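Guardar laranjas e tomates na mesma caixa de sapatos: estraga mais depressa?

Comunidade Mornden > Casa e cozinha > Conservação de alimentos
373 visualizações

Lindiwe Masilela

Costumo guardar a fruta da semana numa caixa de cartão, daquelas de sapatos, sem tampa, em cima da mesa da sala. Misturo laranjas, mandarinas e tomates. A sala apanha sol a partir do meio da tarde e em julho chega aos 27 graus.

Duas dúvidas concretas:
1. Os tomates podem ficar encostados aos citrinos ou devem ir para recipiente próprio?
2. O furo redondo que estas caixas trazem na parede do topo serve como ventilação ou convém abrir mais?

Não tenho espaço no frigorífico para tudo. O saco do mercado do Killness traz sempre mais laranjas do que as que se comem.
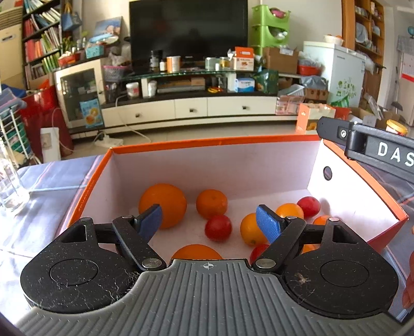 Laranjas, mandarina e tomates na caixa, em cima da mesa.

Até agora perdi sobretudo tomates. Aparecem moles do lado de baixo, com a pele aberta. As laranjas aguentam bastante mais, mas de vez em quando surge uma com bolor verde e tenho de lavar as restantes.

Siyabonga Venter

Pode misturar, com reservas. A laranja e a mandarina são frutos não climatéricos: não continuam a amadurecer depois de colhidas e libertam pouco etileno. O tomate é climatérico, liberta etileno e amadurece fora da planta. Numa caixa aberta o gás dispersa-se e o efeito sobre os citrinos é pequeno. Numa caixa fechada a situação é outra.

O problema habitual é mecânico. Uma laranja grande pousada sobre um tomate maduro marca-lhe a pele e a podridão começa nesse ponto. Por ordem de importância:

- Uma só camada. Se não couber, use duas caixas.
- Tomates numa ponta, com o pé virado para baixo, separados por uma tira de cartão.
- Citrinos na outra ponta, sem humidade na casca.
- Folha de papel absorvente no fundo, trocada quando tiver manchas.
- Caixa fora do sol direto.

Quanto ao furo: com a caixa sem tampa é indiferente. Se a usar tapada, um furo é pouco. Abra outro na parede oposta, para o ar atravessar.

O bolor verde dos citrinos entra por feridas na casca. Retire a peça afetada sem a sacudir, deite fora o papel e limpe o interior da caixa. Se o cartão ficou húmido, deite a caixa fora também. Cartão húmido não se recupera.

Charmaine Mabuza

Eu ponho tudo no frigorífico e pronto. Os tomates perdem um bocado de sabor mas duram. A caixa de sapatos não usava para comida, sabe-se lá por onde andou.

Gemechu Degefa

Acrescento o procedimento de triagem, que falta nas respostas anteriores. Faz-se quando a fruta chega a casa e repete-se de dois em dois dias.

Esvazie a caixa por completo sobre a mesa. Não vale a pena procurar a peça estragada com a mão lá dentro, porque as do fundo ficam sempre por ver. Rode cada laranja e carregue levemente junto ao pedúnculo. Se ceder, vai para sumo no próprio dia. Os tomates pequenos veem-se à parte, pois rolam para debaixo dos citrinos e são os primeiros a rebentar.
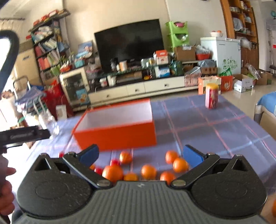

As laranjas devem ser lavadas antes de irem para a caixa?
É preferível lavá-las só na altura de comer, e as que já foram lavadas têm de secar por completo antes de serem guardadas.

Com a caixa vazia, passe um pano seco no interior e volte a encher: primeiro as peças mais firmes, as mais maduras à frente, para saírem primeiro.

Sobre a temperatura: 27 graus é demasiado para citrinos que fiquem mais de uma semana. Se houver um quarto virado a norte, mude a caixa para lá. No frigorífico, a gaveta dos legumes serve, desde que a humidade não passe muito dos 90 por cento e não haja água condensada no fundo. Os tomates por amadurecer ficam de fora em qualquer caso. O frio interrompe a maturação e a polpa fica farinhenta.

Em relação ao comentário da Charmaine: uma caixa de sapatos nova, forrada com papel, não me levanta objeções para fruta que se descasca. Para tomates comidos com pele, lave-os sempre antes.

Lindiwe Masilela

Obrigada. Vou separar os tomates com a tira de cartão e passar a caixa para o corredor, que é mais fresco. Marquei a resposta do Siyabonga como aceite, mas a triagem do Gemechu também fica registada.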